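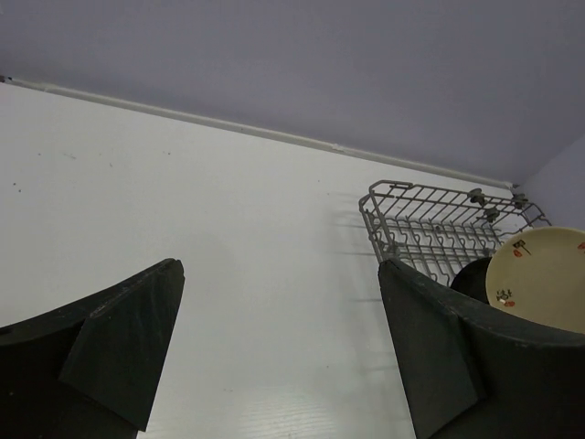
The dish rack has become an unfashionable object. Kitchen planners treat it as evidence of failure, a thing to be hidden in a cupboard when visitors arrive, and a growing number of rental fit-outs leave no place for one at all. It is the position of this column that the plain wire rack deserves a permanent spot on the counter, and that those who design shared kitchens should plan for it from the outset.

The matter arose last December, when the residents' association at Skevport reviewed the common kitchens in its 24 households. The draft guidelines recommended that benches be kept clear at all times and that racks be stored beneath the sink when not in use. Ileana Olteanu, who prepared the association's response, objected on practical grounds. A rack that must be fetched, she wrote, is a rack that will not be used, and the dishes will be stacked on a tea towel instead.

Her objection was sound. A plate laid flat on a bench holds water beneath its rim. A plate stood on edge drains by its own weight and requires no further attention. The upright tines of an ordinary rack do this work at no cost in power, and they do it for the pieces that many households are least willing to trust to a machine: the older plate with a floral pattern, the odd saucer, the bowl inherited from an aunt.

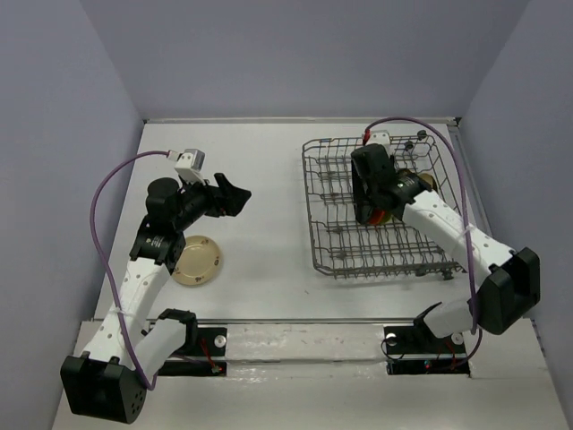 There is also the question of order. A rack imposes a modest discipline on a kitchen, because it holds a fixed number of plates and no more. When it is full, someone must put the dishes away. Open counter offers no such limit. The association's survey drew 278 replies, and the most frequent complaint concerned crockery left lying about by the previous user. Very few respondents objected to the sight of the rack itself.

Critics will reply that counter space is scarce, and in the smaller flats this is a fair point. The remedy is a rack of suitable size, placed toward a corner where it does not interrupt the preparation of food. Colour is a lesser consideration, although a grey or white finish is unlikely to offend anyone. A drip tray should be provided where the rack does not stand beside the sink, and it should be emptied daily.

The revised guidelines are due to go before residents in the new year. They should strike out the clear-bench rule and set aside a place for the rack in every kitchen plan.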